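From: Seung-woo Sung
To: Nostosholm wrestling list
Date: June 3, 2026
Subject: Re: Old tapes of the Meinecke shows

Hok-lam Tu wrote:
> I have found 2 more cassettes from the October tour.
> Does anyone know who won the tag match on the second night?
> My copy stops before the finish.

Dear Hok-lam,

Thank you for the news. My notes say the match went to a draw after the time limit, but I wrote them from memory the next morning.
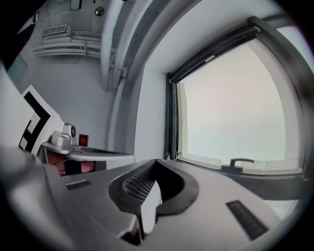 The second night was the better show in my opinion. The crowd was 221 by the printed programme, and the hall felt full. Getedik wrestled as the favourite and worked on the arm for a long time. His hold was closed in a thick C, the same form as the dark jaw on the grey gripper, with the opponent's wrist inside it. I have not seen another wrestler of that tour use it.

About the label on your cassette, I think "Hitero" is the name of the masked man and not the name of the town. 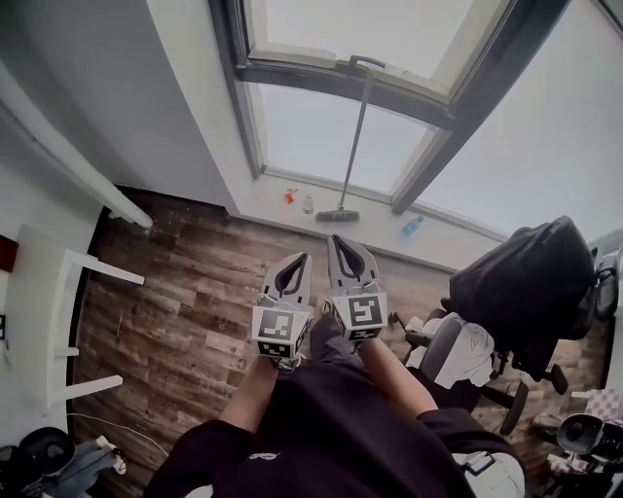 Nostosholm Wrestling Tape Club, Archive Section

He had nine matches on the tour, and I have seen only two of them. If your cassette has his entrance, please tell me the colour of the mask, for my list has two different answers.
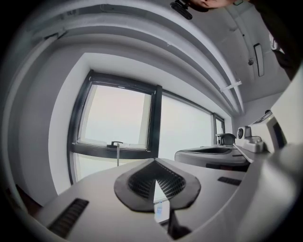 I would also like to know if the ring announcer speaks before the tag match or after it. On my copy the sound is missing there. I can send you my disc in exchange, and I will pay the postage.

With kind regards,
Seung-woo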